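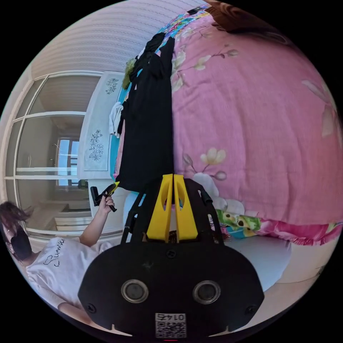
3.2 Equipment and recording procedure

The kit under review is the Grorkau hand-held gripper set, supplied by Pleneck and tested here in its standard form. It consists of a gripper carried in the hand, a charging dock, and a licence for the Pasichnyk processing software, which turns each recording into a path that a robot arm can follow. No arm is needed while recording. The supplier offers the set for purchase or on a monthly hire plan; we used the hire plan, and the unit arrived calibrated.

Figure 2. Recording with the hand-held gripper in a furnished bedroom. The two yellow fingers are at the centre, with a pink flowered comforter behind them. A person in a black face mask, at lower left, holds up a second black-and-yellow tool.

Recordings were made in furnished homes in Prorusdale over 13 working days in November. Household tasks were chosen over bench tasks for two reasons. Soft goods such as bedding and clothes change shape when gripped, and rooms in use contain glass, mirrors and plain walls, all of which are known to trouble visual tracking. The bedroom in Figure 2 is typical in this respect: large printed bedding and a hanging black garment lie close to a white-framed glass door.

Operators were given 12 practice attempts before any recording was kept. Each attempt began with the fingers open and the gripper held still for two seconds, and ended in the same way. Operators were told to move at their normal speed and to keep the free hand out of the working area where possible. Where the cloth had to be held flat – mainly when folding – this rule was relaxed and the attempt was marked accordingly.

In total, 1124 attempts were submitted to the software. Of these, 81 were rejected, most of them for loss of tracking when the gripper was turned quickly towards a blank wall. Rejected attempts were not repaired by hand. The supplier's manual suggests adding printed markers to the room in such cases, but we did not do so, as a customer working in an occupied home would be unlikely to accept them.

Two limits of the kit should be noted. The fingers have no force sensing, so a light touch and a firm grip look alike in the processed data unless the opening width differs. Also, the software reports a rejection only after upload – an operator cannot tell on the spot whether an attempt needs to be repeated. The effect of the second limit on recording time is treated in Section 4.1.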